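Print this page | E-mail this page

Planning Your First Arm Cell: Questions We Get
Updated May
By the Votbridge Equipment Planning Desk

Which arm should we budget for first?

Start with the job and work back to the arm! Write down the heaviest thing you want picked up, the farthest reach, and how fussy the part is about being squeezed. Most groups that come to us have already picked a model and are trying to find work for it, and they usually end up paying for payload they never use. Bench jobs like sorting, kitting and packing small parts suit a small arm beautifully.

Do we need one arm or two?

Our shared shop at Suvside has 2 arms on separate benches, and we love having the second one (somebody is always in the middle of a setup). If money is tight, buy one complete station first. An arm with no spare fingers and no decent table is a sad thing to own. Add the second when people are waiting in line for the first.

What gets left out of the budget most often?

Fingers, cables and time. Finger pads wear, and different parts want different pads, so put them on their own line and order spares with the arm. Cables are the same story: every camera, light and controller wants one, and the lengths in the box are rarely the lengths you need. Go around the bench with a piece of string before you order. It's a little silly and it works great.

Is a plain two-finger gripper enough for soft or floppy things?

Often, yes, and we'd try one before spending on anything fancier. Cords are a wonderful test because they bend, slide over each other and hide their own ends. If you expect to handle them, ask the seller for a trial with your own parts, mixed colors and thicknesses included, and ask for a close camera view at the fingers. You'll learn more from an hour of that than from any brochure.
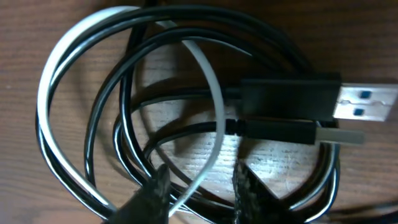 Gripper fingers at a coil of black and light gray cables, USB plug to the right.

Should the wrist camera be a separate purchase?

Get it quoted as a separate line even if it comes with the arm. That way you can compare offers fairly, and you know what a replacement costs. Check that the mount is included too! Ours wasn't on the first quote.

How long should we plan for setup?

Allow 3 weeks from delivery to regular use. The arm itself goes up fast. The rest is table height, lighting, guarding, the risk assessment and getting people comfortable running it.

Armont or Ferreira package?

Both are on our planning list. Armont is the simpler bench package and Ferreira leaves more room for add-ons, so it comes down to whether your work is likely to change. Send us your part list and we'll happily go through both with you.

Can we try our parts before we commit?

Please do! Trial sessions at Suvside run 2 hours. Bring more parts than you think you need, including the ugly ones. Ask for form 3301 when you book and fill in the weights ahead of time, so the session goes to picking things up.

Print this page | E-mail this page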